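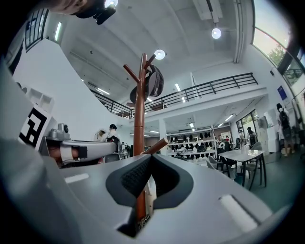
Which place in Prutdale is best for a weekday breakfast?

Ghanem Diner, on Clendetine Street. Get there before 8 and order the potato pancakes!

tallstack_26
Seconding Ghanem — I had the pancakes Wednesday and they were so crisp at the edges (and soft in the middle, with real applesauce). $13 with coffee. I'd go back tomorrow!
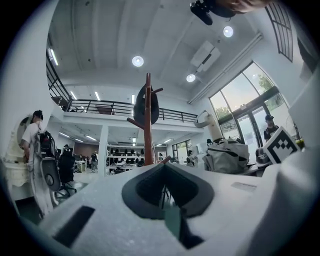
The rye toast is great too, and they bring the butter soft, so it spreads all the way to the crust.

mugwort
Have to disagree. The pancakes were greasy both times I went. Trendstead Cafe does a much better plate, and you can hear each other talk.

tallstack_26
Greasy?? Mine weren't at all. Trendstead's biscuits are wonderful, I'll give you that, but the eggs came out rubbery.

Faizal Raju
My order for two at Ghanem, every time:
1. Potato pancakes, extra applesauce
2. Mushroom omelet, split

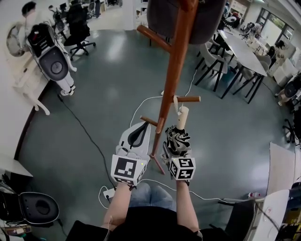 3. One slice of the plum cake to take home

mugwort
OK, the plum cake is very good. I'm still not budging on the pancakes.

13 comments · 26 shares
Contact us | Back to top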